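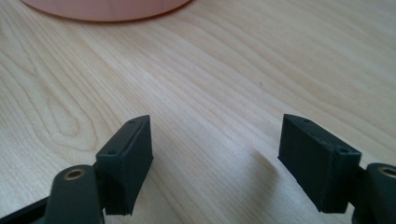

How to remove old wax from a wooden table without damaging it?
Asked by Amra Kos

Good evening to all. I apologize in advance for my English, I write slowly but I check every word.

I bought a used table from a family in Olania who were moving away. It is a light wood, or at least it has a light wood surface, and I liked it very much when I saw it. The family told me that they took care of it with a wax paste from Fehr, two times per year, for the whole time they had it. I think they never removed the old wax before they put the new one.

The problem is that the surface is a little sticky. When I rest my arm on it in the evening, my skin stays attached for a moment. Paper also stays. In the morning, when the room is colder, it is better, and when the heating goes up to 23 degrees it becomes worse again. I washed it with warm water and dish soap. For one day it seemed good and then the same feeling came back.

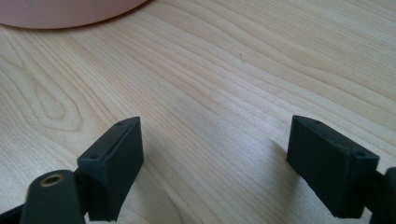
Left part of the tabletop, with the long loops in the grain

My husband says we should sand it and finish the matter. I am afraid to do this, as I do not know if the wood is solid or if it is only a thin layer. The paper label under the table says Ladunano and a number, and I did not find any information with this number. I paid 350 for it, so it is not a treasure, but I also do not want to destroy it in the first month.

So my questions are these. What can I use to take off the wax? How can I know if the wood is solid before somebody starts with sandpaper? And what should I put on it after, if it needs something at all? We eat on it and my daughter does her homework on it, so I do not want a product with a strong smell.

Thank you for your patience.

Nigel Tunstall

Please keep your husband away from the sandpaper for now. Sandpaper and wax are a bad combination. The wax becomes warm from the rubbing, it fills the paper, and you push it into the wood and make the next step more difficult.

What you describe sounds very much like too many layers of wax. The soft wax near the top never becomes hard if there is always more soft wax below it. Soap takes away the dirt and a bit of the top layer, and then you have the same problem with a clean face.

I would do it in this order. Begin with a plastic scraper, or an old bank card, held almost flat. Choose a corner that you don't see often and push gently. If a gray or yellow paste collects on the edge of the card, this is your wax. Continue over the whole table, always in the direction of the grain, and wipe the card on kitchen paper often.

After this, use odorless mineral spirits on a white cotton cloth. White, so that you see what comes off. Try it first in the same corner, and if color comes off or the surface turns soft, stop there. Work on an area like a sheet of newspaper, wipe, turn the cloth, wipe again, and go to the next area. Open the windows and wear gloves. Even the odorless type has some smell, but it will be gone by the next day. Spread the used cloths outside to dry, don't put them in a pile in the trash.

Wait 18 hours before you judge the result. I know this is a long time without a table. If it is still sticky after that, repeat once.

About solid or not: look at the end of the board, on the short side. In solid wood the lines on top continue over the edge and down, and on the end you see the growth rings cut across. If the top has one pattern and the edge has a different one, or there is a thin line a millimeter or 2 below the surface, it is veneer or something printed. Look also from below. The underside of a solid board has a similar pattern in the same place, but not an identical one. The loops in the grain do not help you to decide, you can have them on both kinds.

pinecone_mira

just use vinegar, works on everything. half water half vinegar and a sponge. I do my whole kitchen like this

Nigel Tunstall

I must disagree with the vinegar. It does not dissolve wax, and on some finishes it leaves a dull place that you will see every time the sun is low. For the kitchen tiles it is fine.

Amra Kos

Thank you both. I wanted to report what I did, for other persons with the same problem.

The bank card was a surprise. I scraped for one evening and the paste was the color of old candle. My daughter asked to do it also, and she was more careful than me. Then I used the mineral spirits two times, with one full day between them. The first cloths were brown, the last ones were almost white. Now I can put my arm on the table at any time of the day.
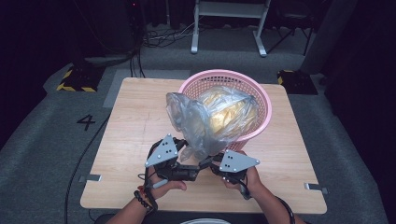

The table with the pink basket on it

I looked at the short side as Nigel wrote, but the edge is rounded at the corners and also sanded very smooth, and I can't say with certainty what I see. The underside is painted. So we decided that there will be no sanding, and my husband has accepted it.

One thing remains. A colleague gave me a small bottle of Cadivetti oil which she uses for her cutting boards. Can I put this on the table, or will I start the same problem again with another product?

Nigel Tunstall

Good work. Before any oil, do the water test. Put a drop of water on the surface and leave it for ten minutes. If the drop stays round and leaves no mark, there is a lacquer under the old wax and the oil has nowhere to go. It will lie on top and become sticky, and you know already how this feels. In that case a damp cloth is all the care it needs.

If the drop makes a dark spot, the wood is open and it will take oil. Let the spot dry completely, put on a very thin coat, wait twenty minutes and wipe off everything that has not gone in. I don't know this oil myself, so read on the bottle if it is a mineral oil or one that hardens. Mineral oil never dries, and I would not want it under school papers.

Amra Kos

The drop stayed round, also after half an hour. I gave the bottle back to my colleague.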